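Bramwell Tenants' Association
Minutes of the house meeting, 7/23/21

Present: Edvin Midtbø (chair), residents of the second and third floors, one representative of Pluvametti (building management).
Apologies: first floor, east side.

1. Minutes of the June meeting
Approved with one correction. The bike room is to be locked at 10 p.m., as agreed in June. The minutes had 11.

2. Laundry room
The second dryer is back in service. Pluvametti will send the repair bill to the association, and it will be paid out of the general account. A resident asked for a longer evening slot on weekends. Left as it is until fall.

3. Shared keys
The keys to the bike room, the roof door and the storage cage went missing 4 times this spring. Each time they were found in somebody's coat or on top of the mailboxes. Replacing the roof door lock would cost $600, and the meeting did not want to spend that.

Edvin had looked at ways to keep the keys in one place. A wall cabinet with a code from Lorex was discussed and turned down, mainly on price. The other option was a small stand for a table, the kind sold for keys and jewelry – a black oval tray with a post and a crossbar, and four short pegs under the bar. The price is $40.
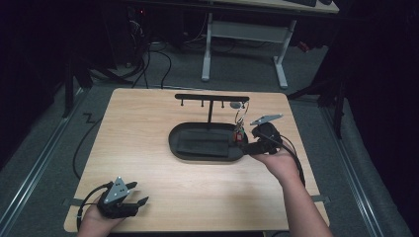
4. Decision on the key stand
Agreed to buy one stand in black. It will go on the table inside the office door, where it can be seen from the desk. One set of keys to a peg, and each set gets a colored tag on its ring. The tray is for the sign-out pencil and small items handed in, such as single gloves or earrings. It is not for mail.

One resident thought the pegs were too short for the storage cage keys, which are on a large ring. Edvin will try that set first. If it slides off, the cage keys go back in the drawer.

Anyone taking a set writes name, apartment and time on the sheet. Keys are to be back the same evening.

5. Office table
The meeting agreed that the table should be kept clear apart from the stand and the sheet. Old paint cards and the box of light bulbs will be moved to the storage cage. Edvin to do this before the stand is put out.

6. Courtyard
Pleteo has quoted for new bench slats. The quote covers 17 slats but leaves out the screws. To be sent back for a full price.

7. Other business
The hall light on the third floor flickers – reported to Pluvametti at the meeting. Apartment 3B asked that strollers be left under the stairs and not beside the elevator. Agreed.

Meeting closed at 8:40 p.m. The date of the next one will be posted by the mailboxes.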